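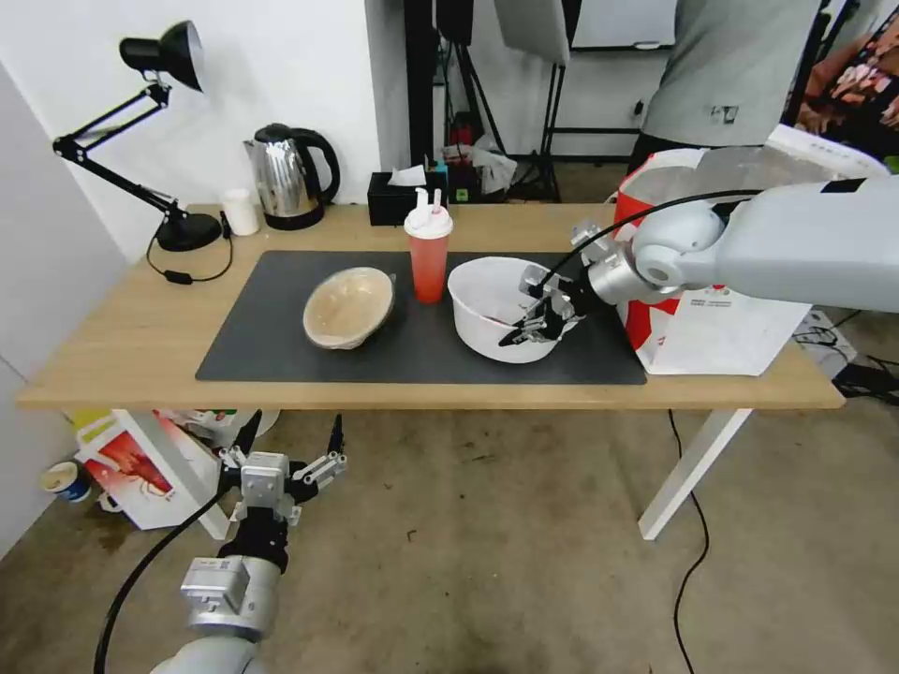 Photo: Shobha Murthy, Haverent lab. Head camera, right arm at the white bowl.

March 5, 2025

Grasp planner, rim grasps on bowls. Written by S. Murthy, with remarks from Subbarao Kotian.

Today I continued with the rim grasp problem. Short reminder for those who were not in the last meeting: the planner (Drelia branch) gives good candidates on the large white bowl, but the score prefers grasps where the fingertips go deep inside, against the inner rim. In simulation this looks stable. On the real arm the wrist comes very near to the opposite side of the bowl and the force limit stops the motion before the lift begins.

First I checked the calibration between head camera and right arm. The error was 4 mm in the direction of the table depth. It is more than I like, but it does not explain the stops. I made the calibration again anyway and saved it under the name "homness_right_b", so please do not use the old file.

Then I looked at the point cloud. The dark mat is good for us, the segmentation separates the white bowl from it without any trouble. The beige bowl is harder. It lies tilted, and the plane fit takes the light interior as a second surface. The result is a rim ellipse which points up toward the red bottle, and two candidates from this ellipse would go through the bottle cap. The collision check rejected both of them – so the check works, but we lose planning time on nonsense.

Changes in the code:

The rim fit now uses only points above the median height of the object. For a tilted bowl this is still wrong, but less wrong.

I added a penalty on insertion depth. The weight is in the config file as rim_depth_w. I set it to 6 after trying smaller values, which changed nothing in the ranking.

The planner timeout is now 500 ms per candidate. Subbarao thinks it is too generous. I would like to keep it until the logs are read.

The left arm was kept in its parking pose with the gripper open. The planner treats it as a static obstacle. One thing I noticed late: the cable of the right gripper is not in the collision model at all. Rao had a simple capsule model for the cable in July, and I will ask if it still compiles.

The log has 126 candidates for the white bowl with the old scoring. I did not yet run the same set with the new scoring, because the replay tool crashed on the new config field. Subbarao found the reason – the parser does not accept unknown keys – and he will make the fix on his side.

To do: replay with the new weight, compare the top candidates by hand, ask Rao about the cable model, and write a test for tilted bowls with a neighbor object close to the rim.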